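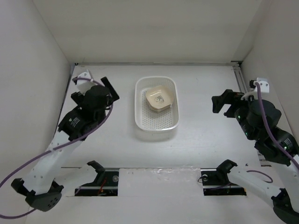

Chapter 7
Repeat Burglary and the Recorded Address

7.1 Introduction

Burglary is not spread evenly across a town. A small number of addresses account for a large share of the offences, and an address that has been entered once is more likely to be entered again than a comparable address that has not. The second offence often follows within weeks. This chapter deals with how repeat burglary is measured, and with the errors that arise when the measurement depends on records made for other purposes.

Chapter 6 treated the offence as a single event with a time, a method and a loss. The unit of analysis now changes to the address. The reader should be familiar with the difference between incidence (offences per hundred addresses) and prevalence (addresses affected per hundred), as set out in section 6.4. Concentration, the average number of offences per affected address, is obtained by dividing the first by the second.

7.2 The Kirmont file

Most of the worked material is taken from the Kirmont file, a register of 3179 burglaries covering homes, shops and small workshops. Each entry gives the address as written by the officer who took the report, the earliest and latest time at which the offence could have occurred, the point of entry and the property taken. Attempts are included where there was damage to a door, window or lock.

In the file as first supplied, 166 addresses appeared four or more times. After the addresses had been cleaned the number rose, for three reasons. Flats had been entered under the building in some reports and under the flat number in others. Corner shops had been recorded under either street. Premises in the Onden district had been renumbered during the period, so that one building could appear under two numbers. Cleaning can also work in the opposite direction: where a block of flats has been entered under one number, separate households are counted as a single repeat victim until they are split.

The earliest and latest times matter as much as the address. A household returning from a fortnight away in July may report an interval of 14 days. Analysts commonly take the midpoint, and this is acceptable for monthly counts. It is not acceptable for estimating the gap between two offences at the same address, where the error may be longer than the gap itself — see exercise 7.3.

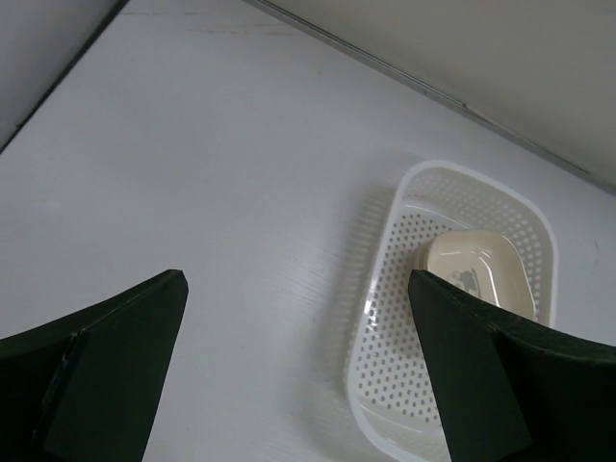 Ingegerd Nygård has objected that the midpoint should not be used at all for repeat offences, and that both ends of the interval should be carried through the calculation even where the result is an untidy range. The objection is sound, and the method is followed in section 7.5.

7.3 Near repeats

Risk also rises for a time at addresses close to the one entered. These offences are called near repeats. The Blomqvist test, used throughout the chapter, pairs every offence with every other and sorts the pairs by distance and by elapsed time. The observed table is then compared with tables produced by shuffling the dates. In Kirmont the excess of close pairs had faded at some 800 metres. In Postano, where housing is more scattered, no clear limit could be set.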